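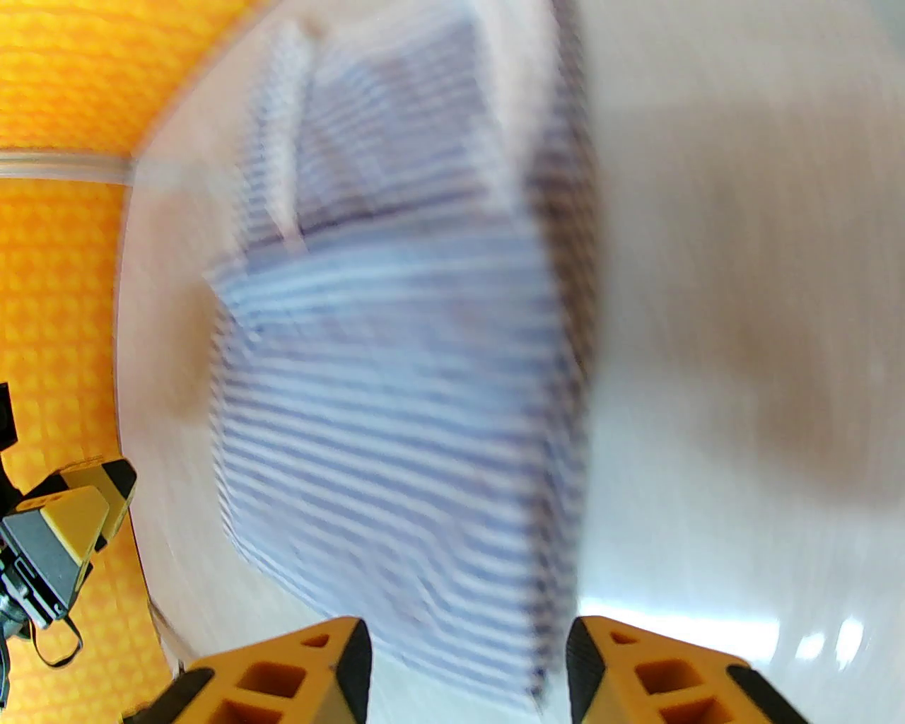
Does Line Drying Save Enough to Bother? Final Report
Intro to Household Resources, Section 2
Submitted 11/15/24

Background

Everybody in my dorm uses the dryers. Brullby Hall has a laundry room in the basement and the machines are card only, so you pay for the wash and then pay again for the dry. I wanted to know if hanging clothes in your room is worth it or just a pain. Original topic was detergent brands but my instructor said that was too broad. So, drying.

Question

Can a student in a regular double room skip the dryer for most of a semester without it taking over the room? And do the clothes come out ok?

What I did

Picked 25 items of my own. Mostly cotton shirts, two pairs of jeans, socks, pajama pants, one towel. Washed everything cold, normal spin. Then either dried it in the basement machine on medium or hung it on a folding rack by the window. Switched back and forth every week so the same items got both treatments.

Wrote down: when it went up, when it felt dry, whether it needed ironing, anything weird like smell or stiffness. "Felt dry" means I touched the seams and waistband. Not scientific, I know. I asked about borrowing a moisture meter from the Uvine lab but the sign up was full until February so I went without.

Room temp I left alone because we can't control the heat anyway. Window open a crack on rack days unless it was raining.

Reading I used

Mostly the course packet, chapters on home energy and textile care. Also the Nasorberg handout from week three, the one with the chart of fiber types and how much water they hold. Useful for explaining the jeans. The packet says dryers wear out elastic faster and I beleive it, but my project was too short to see that.

Results

Shirts were easy. Hung up at night, dry by the time I got back from morning class. Synthetic ones even faster. Jeans took forever, especially the pockets and waistband. Turning them inside out halfway helped a lot. Towel was the worst item in the whole project. It dried, but stiff like cardboard, and once it got a sour smell and I had to rewash it.

Wrinkles: this is where the rack lost. Dryer clothes pulled out right away and folded were basically fine. Rack clothes had a line across the middle where they hung over the bar. Shaking each piece hard before hanging fixed maybe half of that. Hangers fixed most of the rest, for shirts anyways.

Money: a dry cycle in our building is $2.00. I skipped it 20 times counting the loads I did for my roommate, so $40 kept. The rack was on sale at Đỗ, a housewares shop near campus, and came to less than half of that. So it paid for itself before the project was over.

Space: rack open = closet door blocked. My roommate was nice about it at first. Less nice by week five. We ended up putting it against the foot of my bed and only opening one side.

Folding test

Small add on, was not in the proposal. Wanted to see if how you fold something matters after it's dry. Took the same shirts and either folded them in thirds lengthwise and then in half, or rolled them, or just stacked them flat. Left them in a drawer for a week.

Thirds was best for button ups. Rolling was best for t-shirts and pajama pants and saved the most drawer space. Flat stacks slid around and I had to redo them. Striped shirts turned out to be handy for this because you can see right away when the fabric is twisted, the stripes go crooked at the side seam. Solid colors hide it until you put the thing on.
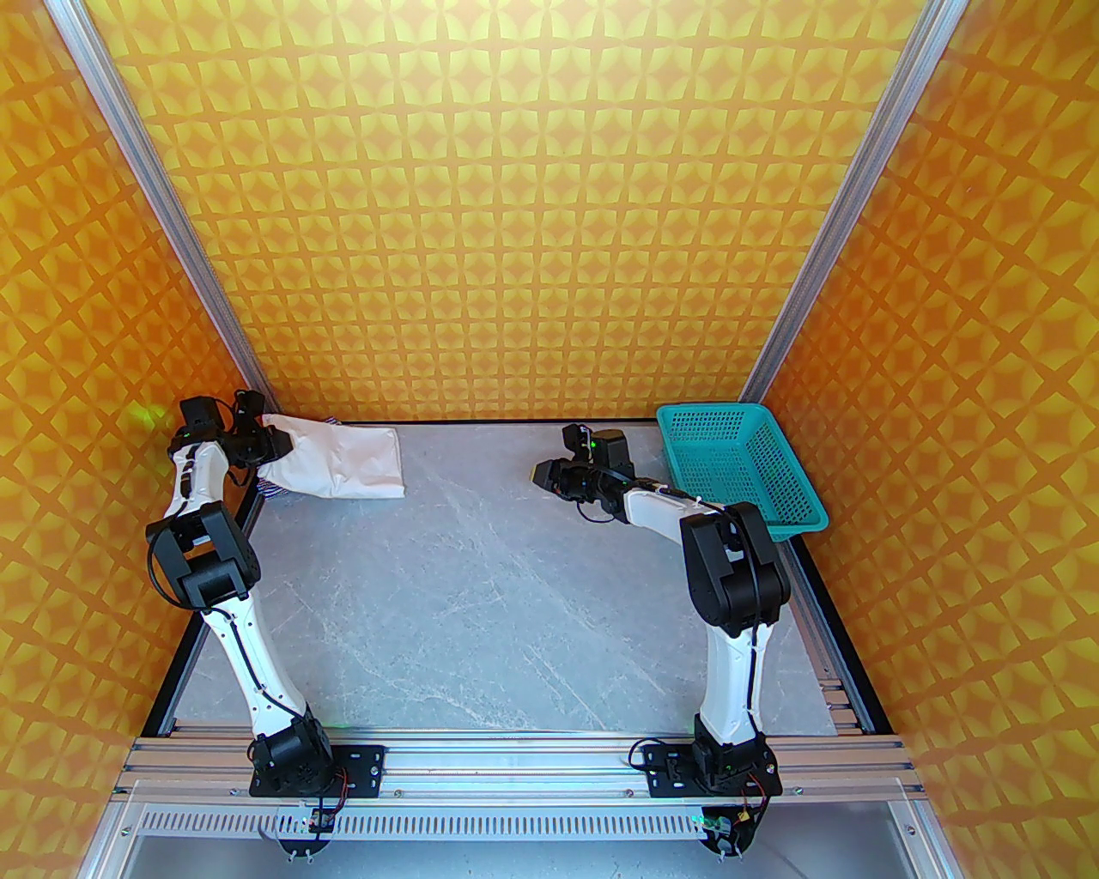

Problems with the project

Only my clothes, only one room, one person deciding what counts as dry. Weather changed a lot over the semester and I didn't log humidity. Also I forgot to write down start times for one whole load so that one is left out of the results. The folding part had no real measuring, just me looking at creases.

If I did it again

Weigh the clothes before and after instead of touching seams. A kitchen scale would do it. Get other people on the floor to try it too, especially someone on the shady side of the building. Leave towels out, or do towels as their own thing.

Recommendation

Rack for shirts, socks and anything stretchy. Dryer for towels and for jeans if you need them the next day. Shake things out first, use hangers for shirts, fold as soon as it's dry. I'm keeping the rack for spring semester, one side open.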